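Keeping the Reading Room Open at Skerbridge

The first thing Delyth Price did when she got the job was go and sit in the building for a day. She took a folding chair and a coat. The heat had been off in the Skerbridge Reading Room for two winters, and the main hall still smelled of old paste and coal.

"I wanted to know where the light went," she says. "The drawings tell you where the windows are. They don't tell you that the north side is too dark to read in by three in the afternoon."

Price is the lead architect on the repair of the Reading Room, a brick and terracotta building put up by the Gittins family for the workers at their rope factory and handed to the town when the factory closed. It has a hall with a gallery on three sides, a row of smaller rooms behind, and a basement that was used for coal and later for storing chairs. The work is now in its second phase. The hall roof is done. The back rooms are not.

The town had two offers for the building before it decided to keep it. One was for apartments, which would have put a floor across the hall at gallery height. Price was asked to look at that plan before she was hired for the current one.

"It would have worked, technically," she says. "You'd have had 15 units and a very odd hallway. People would have been living with half a window each, the top half or the bottom half depending on the floor."

Wyn Gwynne, who ran the lending desk until it closed, was against the apartments from the start. He remembers the hall on weekday mornings in the cold months, when men came in for the newspapers and stayed for the radiators.

"There were 220 seats if you counted the gallery, and I've seen them all taken," Gwynne says. "It wasn't a quiet place. We had a sign asking for quiet and it didn't do much." 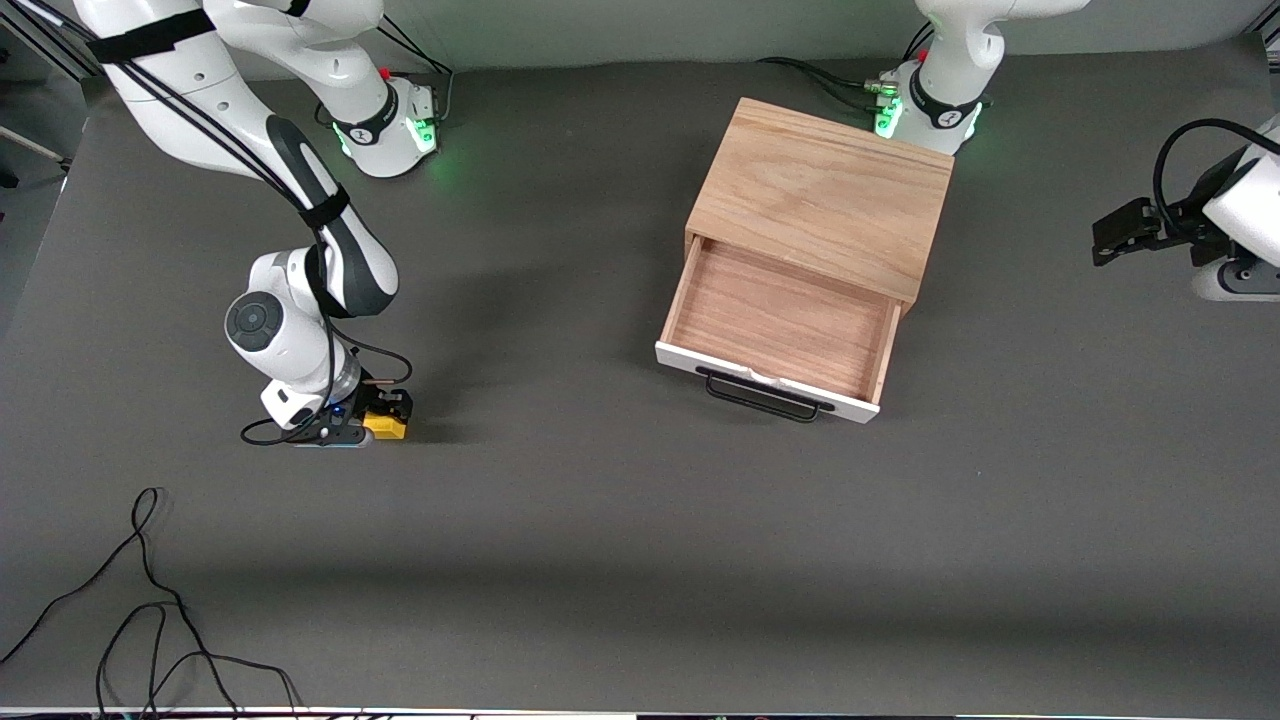

The question of what to put in the back rooms took longer than the roof. The original plan labels them as a ladies' reading room, a committee room, a store and a room for chess. Price kept the walls where they were, with one exception. The store and the chess room will be joined by a wide opening to make a single workroom that can be rented by the day.

"We went back and forth on that wall," she says. "It's original, but it's plain brick and it had already been cut into twice for pipes. I didn't lose sleep over it."

The terracotta was harder. The front of the building has a band of it above the ground floor windows, molded with ropes and knots, and frost had gotten into the joints. Vinzenz Zwahlen, the mason in charge of the front, took down 246 blocks and laid them out by number in the basement. Most went back up. The ones that could not be saved were cast again from molds made on site.

"The color is the problem," Zwahlen says. "The old blocks came from more than one firing. You stand close and you see four or five reds. If I make all the new ones the same red, they look like false teeth."

He made test pieces in a range of clays and left them on the roof over the winter before choosing. The mortar is lime, mixed a little softer than the block so that water leaves through the joint. Someone had patched the east corner with cement in the past, and the blocks there were in the worst shape of any on the building.

Inside, the hall floor has been lifted, numbered and put back over new insulation. It covers 3825 square feet, and Price would have liked to do the gallery too, but the money stopped at the stairs. She is direct about what was left out. The clock has not been repaired. The basement will stay a basement. The gallery will open for events only, until a second way out can be built.

"I'd rather tell people now," she says. "They'll go up to the rope at the bottom of the stairs and ask why it's there."

Mabli Landeg will manage the building once the contractors leave. Her plan keeps the front half of the hall free to use, with tables, newspapers and no charge for sitting down. The back half will have stacking seats for concerts and meetings. She expects the workroom to pay for a good part of the heating.

"I get asked whether it's a library," Landeg says. "We don't lend books. You can come in and read one. That's what it was in the first place."

She has had complaints about the new entrance, a ramp that runs along the side of the building and arrives at the old committee room door. Some people wanted it at the front. Price looked at that and found that it would have cut through the steps and still been too steep. The side door has been widened, and both entrances now lead into the same lobby.

The lobby tiles are being cleaned at the moment, and visitors have to come in through the yard. Landeg hopes to have the front doors open in November.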